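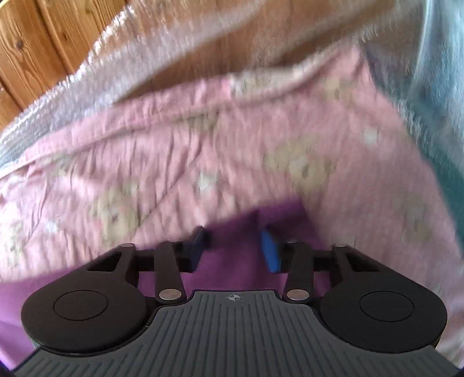 Textiles and Home Care, Unit 4
Handout 2: Washing and storing household fabrics
Instructor: Wayne Sandhu
Hundport Adult Learning Center

Read this handout before the lab session. Bring one item from home that has a care label you can still read.

1. Fiber groups

Fabrics in the home fall into two broad groups. Natural fibers come from plants or animals and include cotton, linen, wool and silk. Manufactured fibers include polyester, nylon, acrylic and rayon. Rayon is made from wood pulp, so it takes up water much as cotton does, but it loses a good deal of its strength when wet. Do not wring it.

Cotton takes up water easily and dries slowly. Polyester takes up very little water and dries fast, but it holds on to body oils. A cotton and polyester blend falls between the two. When you wash a blend, follow the label and use the setting for the more delicate fiber.

2. Reading a care label

The washtub symbol covers washing. Dots inside it stand for water temperature, and more dots mean hotter water. One bar under the tub means a gentler cycle, and two bars mean gentler still. A hand in the tub means hand wash only. The triangle covers bleach, the square covers drying, and a circle inside the square means tumble drying. A cross through any symbol means do not do it.

Labels on older items may have words and no symbols. If the label is gone, use cool water, a gentle cycle and air drying.

3. Sorting

Sort by color first, then by weight and by how much lint the item gives off. New items in strong colors should be washed alone the first time. To test for bleeding, wet an inside seam and press it with a white cloth. If color comes off on the cloth, keep the item separate.

Fleece, flannel and terry give off lint. Corduroy and dark knits collect it. Keep these apart. Turn fleece inside out to cut down on pilling. 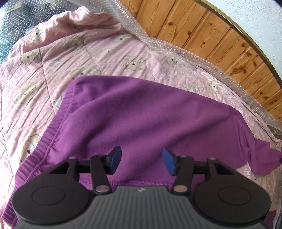

Elastic is usually the first part of a garment to fail. Heat is the main cause, followed by chlorine bleach. Dry anything with an elastic waist on low, or hang it. Do not iron directly over gathers.

4. Quilted bedding

Check the stitching before washing. A broken line of stitches lets the filling shift, and the gap gets bigger in the machine. Mend it first. Use a machine large enough for the quilt to move freely. A packed drum leaves detergent in the layers. Run a second rinse if the water still looks cloudy.

Dry on low and stop the dryer twice to turn the quilt over. The outside will feel dry well before the filling does. Leave it spread out overnight before folding it away.

5. Storage

Store only clean fabrics. Moth larvae feed on wool and silk, and food or sweat stains draw them to other fabrics as well. Use cotton bags or acid-free tissue for anything that will be stored past one season. Plastic bags from the dry cleaner should be taken off. Refold stored quilts each November so that the creases do not fall in the same place.

Lab assignment

Work in pairs. Take one swatch from the Bouchard sample box and one from the Nillance box. Weigh each swatch dry, soak both in 700 ml of cool water, let them drip on the rack, and weigh them again. Record the four weights on the sheet and work out the water taken up as a percentage of dry weight. Then fill in the fiber group for each swatch and the care symbols you would put on its label.

Reading: Uven course reader, page 77 to the end of the chapter. The section on dry cleaning solvents is optional.

Lab sheets go in the tray by the door at the end of class.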